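Home | Our work | Reports | Grants | Contact

Filed under: Fair Access to Services > Grantee reporting

Progress report to the Gajewski Fund: Equal Treatment in Food Service, Koltcombe and Brorach

May 4, 2023

The grant covers a review of how cafes, restaurants and takeaways in the two towns apply their entry and dress rules. The first work package, collecting written policies, is finished. Letters went to 200 premises. Where a policy was supplied, it was entered in Clasis, our case database, under its own reference and coded for dress, age, group size and proof of identity.

Customer records were taken from the complaints line and from the online form, which together produced 1,596 entries. Duplicates have not yet been removed. Entries with no premises name are kept but left out of the analysis. Most of the remaining delay is in matching trading names to registered names, as a number of premises changed hands during the period.
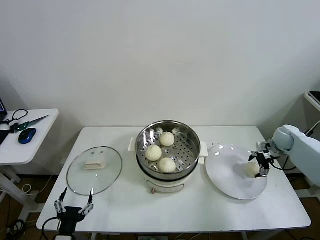 Coverage of smaller traders is weaker than planned. The sample was drawn from the register of seated premises, so it leaves out market stalls and counters run from a single table. A trader selling steamed buns from one electric steamer has no door and no dress rule, but can still refuse to serve a customer, and the coding scheme has no field for this. We propose adding a "refused at counter" code and applying it to existing entries before any new ones are taken.

Paired visits have begun in Koltcombe. Two visitors in matching clothes attend the same premises on the same day and complete separate forms. In 10 visits the second form was not returned within the agreed time, and these will be repeated. Brorach visits start in June.

Spending is in line with the budget, apart from an overspend of 1,000 pounds on translation of the complaints form. We ask the Fund to approve moving this sum from the travel line, which is underspent.

Related items
Guidance note: publishing a dress policy
Complaints form: translated versions
Coding scheme for service refusals
Grantee reporting timetable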